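I Spent Two Days Teaching a Robot That Doesn't Exist

April 20, 2026

My thumb hurts. I want that on the record before anything else, because when I pitched this story I pictured myself standing in a gleaming lab with a clipboard, nodding. What I got was a swivel chair, a monitor, a little hand controller on a cord and a quota of 50 good runs.

The company is Lumach, and it has the second floor of a building that used to sell pianos. They make the software that tells robot arms what to do with themselves, and they make it the way a lot of people do now, by collecting examples. A person steers the arm through a chore. The computer saves everything: what the cameras saw, where each joint was, when the fingers opened and shut. Then the person does it again. Feed enough of that to a learning system and it starts to work out how to do the chore without the person, or that's the idea.

The part I hadn't understood is that a lot of this happens with no robot in the building. The arm is drawn by a computer. So is the table, and the furniture around it, and the light coming in. They call their simulator Zosivari (I asked what it meant and got a shrug), and you steer the fake arm with a real controller, watching your screen like you're playing the world's slowest video game.

I assumed it would be easy. I have played a lot of video games! I've also been picking things up off tables for my whole life with a pretty solid success rate.

My first run took four minutes and ended with the gripper pressed straight down into the tabletop, shoving like it was trying to get through to the apartment below. The trainer sitting next to me reached over and hit delete without a word. My second run was worse. By the sixth I could get the fingers more or less where I wanted them, as long as nobody asked me to turn the wrist at the same time.

What trips you up is depth. You're looking at a flat screen, and the arm is big, and it has a habit of swinging its own elbow right through your view of the thing you're after. You learn to read shadows. You learn to come in high, stop, come down a little, stop again. I started holding my breath on the way down, which the trainer said everybody does for the first week.

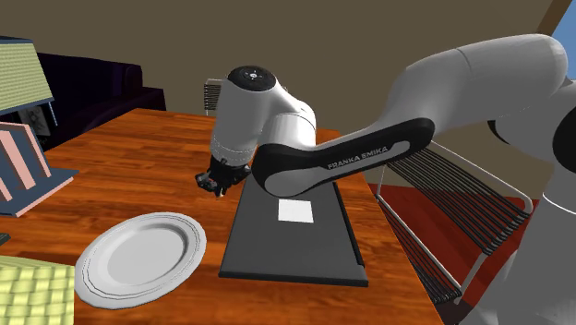

Stopping is a problem too, though. I was very proud of my careful little pauses until somebody from the data side came over and explained that the system copies those as well. It has no idea I was pausing to scratch my nose. As far as it can tell, the nose pause is part of the job. So you want to keep moving, smoothly, even when you're unsure, and you want to do it a bit differently each time so the thing doesn't memorize one path and fall apart when a plate shows up three inches over.

That's where the fake rooms earn their keep. Between runs Zosivari can swap the walls, the floor, the color of the couch, the angle of the camera. I'd finish one run and the next would load and I'd be in somebody else's living room. Some of these rooms are lovely. Some look like they were furnished by a person who won a shopping spree at a yard sale. I got attached to a few of them and was annoyed when they didn't come back.

The shuffling is meant to teach the system which things matter. If the couch is purple in every single example, it may decide the purple is important. Mix up the couch enough and it learns to leave the couch alone and pay attention to the table.

The set I was adding to is called Soliman, and when I sat down it held 1301 runs that had passed review. The target for the first round had been 1000, so they were already over, and I asked why they still wanted mine. The answer was a little deflating. They wanted bad drivers. The regulars had gotten so good that their runs never went wrong, and a system that has only watched experts has no clue what to do when it drifts off course. A beginner drifts off course constantly and then has to claw her way back — and the clawing back is worth saving.

So I was hired for my flaws, basically. I've had worse jobs.

Not all flaws, mind you. Review is strict. A reviewer plays every run back at double speed and marks it keep or toss, and I sat in on an hour of that, watching my own wobbly arm go by. Banging the table is a toss. Dropping something and fishing it back up is usually a keep. Sitting still while you read a text message is a toss, and yes, they can tell.

I finished on the second afternoon. Of the runs I turned in, 50 were kept, and I won't be sharing how many it took to get there. Lumach will train on the new batch in June and then try the result on a real arm at Ernura, a workshop across the river that lends them bench time. I've asked to come watch. I'd like to see whether it does that thing I do at the end of a reach, where I overshoot a hair to the left and then creep back. I never did manage to quit doing it.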